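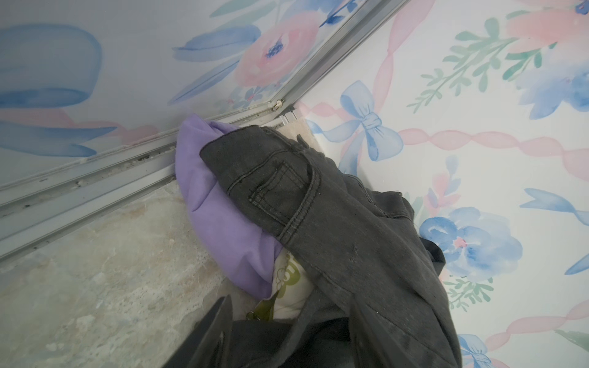

*Laundry pickup from a floor corner, wrist camera view. Jeans on top, as usual.*

# Wirnex Hand-Guided Teaching Kit

Clothes are a rude thing to ask a robot to pick up. A pair of jeans has no handle, no fixed shape and no interest in matching the drawing you made of it. The Wirnex kit skips the drawing. You hold the gripper, you do the job, and the arm keeps the recording.

**What you get**

- 2-finger gripper with grab handle and trigger
- Wrist camera, mounted where your knuckles would like to be
- Remote control station for jobs you'd sooner do from a chair
- 5 m cable, which will still be slightly too short
- Flekesness recording software, one seat

**How teaching works**

Squeeze the trigger to start. Guide the fingers to the cloth, close, lift, and squeeze again to stop. If you fumble, hit Discard before anyone else reviews the take. The software stores finger position, arm motion and the camera view together, so what you play back is what the arm saw, bad angles included.

Heaps wedged into corners deserve extra takes. Come in from different sides, and change the pile between recordings. The arm learns whatever you show it, including your habit of always going for the top item.

**Specs**

| | |
|---|---|
| Kit weight | 19 lb, cased |
| Storage | 900 takes |
| Modes | Hand-guided, remote |
| Arm mount | Pellegrini plate, included |

Spare finger pads are sold in pairs. Order them with the kit; denim seams are hard on pads. The arm is sold separately, and so is the laundry.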